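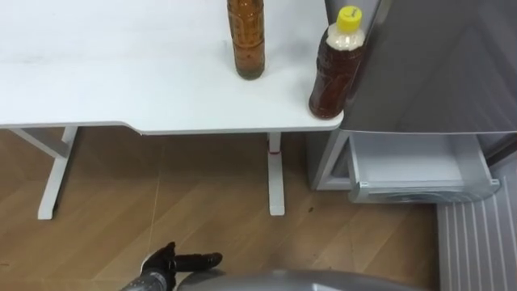 Two bottles on the table, one drawer open: the fridge chore as a test.

How to Find Out Whether a Robot Can Put Away Your Drinks

28 September 2019

Every few months somebody sends me a video of a robot loading a fridge. The music is cheerful, the bottle goes in, the video ends. I have started asking the same thing each time: what happened on the next try? So far I have one answer, from Ekow Ayaaba, who wrote back "we stopped for lunch."

This page is for people who have a machine on loan or on trial and want to know if it can do the job in an ordinary kitchen. The job is small. Two bottles go from a table into a refrigerator drawer, and the drawer gets closed. A seven-year-old does it while talking about something else. Set aside an afternoon, and expect to be bored for a good part of it.

What you need

A refrigerator with a pull-out drawer low down. A light table next to it. Two bottles that have little in common, say one narrow glass one and one plastic one with a screw cap and a waist. A towel. A notebook. One person with a hand on the stop button who is not also the person writing things down.

Leave the bottles full, or as full as you would buy them. Demonstrations love an empty bottle. It weighs almost nothing, and if it goes over you laugh and pick it up.

Step 1. Write down what counts

Do this before the robot moves. Mine reads: both bottles in the drawer, drawer shut, nothing spilled, no human touched anything. If a person straightens a bottle halfway through, the run is a fail. If a person says "come on, come on" and the bottle goes in, that's fine.

Skye Leckie, who ran the first trials with me, wanted a middle grade for runs that were nearly good. We tried it for one morning and every bad run turned into a nearly good one. Pass or fail.

Step 2. Start with the drawer open

Pull it out yourself for the first set. Opening a drawer is a separate chore and a nasty one, and if you mix it in you won't know which part went wrong. Make sure the drawer is all the way out. Ours is from a Petell unit and creeps back a little if the floor isn't level, so check it between runs.

Step 3. Do the easy bottle

Put the glass bottle a hand's width from any edge, with nothing near it. Let the machine try it 11 times. Don't help with the lighting. Don't turn the bottle so that its good side faces the camera.

Clear and brown glass give depth cameras a hard time, and a white tabletop that throws light back up doesn't improve matters. Watch for the hand closing slightly in front of the bottle or slightly behind it. Write down which one it was. Fuseini Gbeho found that our misses nearly all fell short, which gave him something to fix. "Missed" on its own gives you nothing to fix.

Step 4. Do the awkward bottle

Now the plastic one, and put it close to the corner of the table on the refrigerator side. People leave bottles near corners. The arm has to come in between the bottle and the appliance without knocking either, and this is where most of the machines I've watched either freeze or take a route that makes everyone in the room step back.

Plastic also gives when squeezed. A grip that held the glass may dent this one, and then the bottle swings. Another 11 tries, same rules.

Step 5. Go down

The part the videos skip. The table is at waist height and the drawer is near the floor, so the machine has to carry a full bottle down past the table edge, past the table leg, and over the front of the drawer. Some arms can't reach it at all without moving the base. Find this out early. We spent most of a day on grasping with the Skilier arm before Dzifa Agbeko got out a tape measure and showed us it would never get to the back of the drawer.

Decide whether the bottles have to stand or may lie down. If they may lie down, check the caps.

Step 6. Close the drawer

Count it. A robot that fills the drawer and leaves it hanging out has given you a new chore and a cold puddle of air on your feet.

Step 7. Move everything a little

Shift the table by the width of your thumb. Swap the bottles. Walk past while it's working. Run the whole thing again with no changes to the software. The gap between this set and the first one is the number I care about, and it's the one I am never sent.

What we got

With the Desska machine, over several sessions in November last year, 17 full runs counted. Four passed. The fastest took 300 seconds, drawer included. Aslı Başaran then did it by hand with a phone at her ear, and I didn't bother to time her.

To be fair to it, the single-bottle sets went much better than the full runs, and nothing broke. The grip is better than what I saw a couple of years back. If you have one object, one spot and no furniture in the way, I would believe a good result. A kitchen with a low drawer is another matter, and I wouldn't pay for a machine to work in mine yet.

If you try this

Send me all the runs, including the ones where you stopped early. Frimpong sent a highlights reel and I sent it back. Note the table height, the drawer height, and how full the bottles were. And put the towel down before you start, on the floor under the corner of the table.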